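Pomden Desert Camo Crew-Neck T-Shirt: Folding and Laundering Review

Posted 12/30/22 in Clothing and Textiles

Summary

The Pomden crew-neck is a short-sleeved T-shirt in a muted desert camouflage print. I bought two of them in the same size. One has been worn and washed on a regular schedule, and the other has been kept as a reference and laundered only when needed for comparison. This review covers fabric, construction, shrinkage, print wear, and how the shirt behaves when it is laid out and folded. It does not cover fit in much depth, as fit depends on the wearer.

Short version: good fabric, good collar, average hems, slow to fold. Recommended with reservations.

Fabric

The label gives cotton with a small share of polyester. The knit is a plain jersey of medium weight. Held up to a window it passes some light but does not show a hand behind it. The surface is slightly brushed on the outside and smooth on the inside, and the brushed side picks up lint from towels. Wash it separately from anything with a pile.

Stretch across the body is moderate. Stretch along the length is low. Recovery is good: after being pulled over the back of a chair overnight, the body returned to its original width with no visible bagging. The elbows of a long-sleeved version would be a better test, but Pomden did not list one when I ordered.

The weak point of the fabric is creasing. The knit is soft enough that it holds a crease from the basket, and the creases are small and close together. A shirt that has been dropped on a surface straight from the dryer settles into a bunch and stays there until it is pulled out by hand.

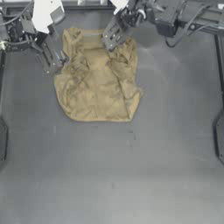 A stiffer knit will partly open under its own weight when lifted by the shoulders. The Pomden does so only to a limited degree. In my notes the lower body needed to be smoothed by hand almost every time, and the side seams had to be located before anything else could be done. On a plain tan shirt this would be harder still. The print helps a little, as it gives some indication of which way the body is turned.

Folding method

I compared two methods. The first is the standard retail fold: shirt face down, sides brought in, sleeves laid back, hem up to the collar. The second is a half fold along the vertical center line, sleeves stacked, then the body in thirds from the hem.

The retail fold gives a neater front and a centered collar. It also takes longer, and any twist in the body shows as a diagonal ridge down one side. The half fold is faster and hides small errors. It leaves a crease down the center of the chest, which some people will object to. I use the half fold for drawers and the retail fold for open shelves.

Whichever is used, the time is almost all in the layout. Once the shirt is flat the fold itself is a matter of seconds. The following order worked best for me:

1. Find the collar and place it away from you.
2. Pull each shoulder outward until the collar sits level.
3. Lay the sleeves out to the sides.
4. Take the hem at both side seams and draw it toward you with light, even tension.
5. Smooth from the chest down, never from the hem up.

Step 4 matters more than I expected. If only one side is pulled, the body skews and the side seams stop running parallel. Using both hands at the same height corrects most of the wrinkling in the upper half of the shirt without any smoothing at all. What remains tends to collect near the hem, close to the grip points.

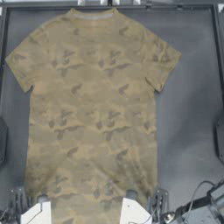 A surface with a little drag is better than a slick one. On a polished counter the shoulders slide toward you as the hem is drawn down, and step 2 has to be repeated. A short-pile mat or an unvarnished board holds the shoulders in place. I tried the Zenstead folding board as well, the hinged type with a center flap. It is built for a longer shirt than this one, and the hem ended up short of the lower edge of the board. The result was consistent but no faster than folding by hand.

Collar and seams

The collar is ribbed and set with a neck binding on the inside. The binding is lighter than the shirt and covers the seam allowance cleanly. After repeated washing the rib has kept its shape and lies close to the body fabric with no rippling. This is the best part of the construction and better than I have seen on shirts at a higher price.

The side seams are overlocked and straight. On the regularly worn shirt they have rotated forward very slightly, a common result of knit fabric relaxing after it is cut. The amount is small enough that it does not affect folding.

The sleeve cuffs and lower hem are finished with twin-needle stitching. Stitch density is acceptable. One cuff had a loose thread tail 15 mm long, which I trimmed and sealed with a short stitch. The lower hem has begun to roll upward at the back. Pressing it flat holds until the next wash.

Print

The ground is a sandy khaki-tan with blotches in olive, brownish gray, and a darker charcoal green. The edges are soft, and the whole print has a slightly faded look. Buyers who want a crisp, high-contrast pattern should look elsewhere. As a practical matter the soft print conceals fading well.

The pattern repeats down the body at a fairly short interval. It is noticeable when the shirt is laid flat and much less so when worn. No attempt has been made to match the pattern between the sleeves and the body. At this price I would not expect one.

Colorfastness is good. I washed the first shirt with a white cotton cloth and found no transfer after a cold cycle. A warm cycle gave a faint beige cast on the cloth. The printed areas feel no stiffer than the ground, and there is no cracking.

Laundering and shrinkage

All washing was done with Clollilora unscented liquid at the dose printed on the cap, followed by a low-heat tumble. The worn shirt has been through 27 cycles. Length loss over that period was nearly 2 percent, most of it early on. Width did not change by an amount I could measure with a tape.

Line drying gives less shrinkage and more creasing. If the shirt is hung by the hem with the side seams clipped, the creases are reduced and the layout step goes faster. Hanging by the shoulders leaves peg marks that survive folding.

Removing the shirt from the dryer while slightly damp makes the largest difference of anything I tried. Laid flat at that point, it can be smoothed in one pass and folded once it has dried.

Storage

A retail-folded Pomden fits upright in a standard drawer divider. The soft knit means that a single folded shirt will not stand without support on both sides. Packed in a full row it holds its shape. In a half-empty row it slumps, and the fold opens from the bottom.

Comparison

The closest alternative I own is the Tran utility tee. The Tran is heavier, creases less, and opens out from a pile with much less work. Its collar is worse: the rib has loosened and waves along the front. The Tran also takes longer to dry. For someone who folds a large load every week, the Tran is the easier shirt to process. For wear in warm weather the Pomden is more comfortable.

Ratings

Fabric: 4 out of 5
Collar: 5 out of 5
Hems: 3 out of 5
Print durability: 4 out of 5
Ease of folding: 2 out of 5

I will update the hem rating in January if the rolling at the back gets worse. The second shirt will go on the same washing schedule from then on, using line drying only.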